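Desktop replacement: notes for Clillberg and Avska offices

The asset register was reconciled in March. It lists 1,902 desktop machines across both sites, and 33 of them could not be matched to a desk, a user or a store room. Tahira Kazmi is working through the unmatched entries by serial number. If she writes to you, please reply with the number on the label, not the machine's network name, as names have been reused.

Replacement runs by floor, starting with Avska level two. Each user's files are copied to the Sornoma share the evening before the swap. Anything kept only on the local drive outside the user folder is not copied — this includes mail archives saved to the root of the drive.
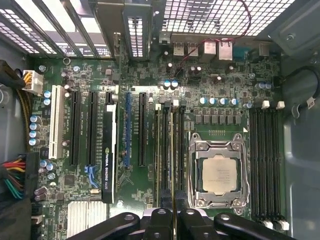 Older peripherals remain the main cause of delay. Label printers and the franking scales in the post room still depend on connectors that the new machines do not have. On the old boards the rear ports sit together in one group, with a blue serial-style connector beside the network jacks, and staff have tended to plug in whatever fits. Please list every device attached to your machine on the form, including those used once a year. Adaptors are ordered through Fekete and take four working days.

Drives from withdrawn machines are wiped and logged before the cases leave the building. The log is held by Daniyal Bhutto and can be inspected on request.

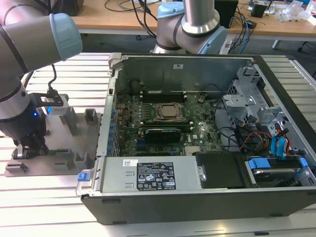 Can I keep my old machine for a while after the swap?
Old machines stay in the store room for two weeks, then go for disposal. Files can be recovered from them during that time by raising a ticket before noon on the Wednesday of the second week.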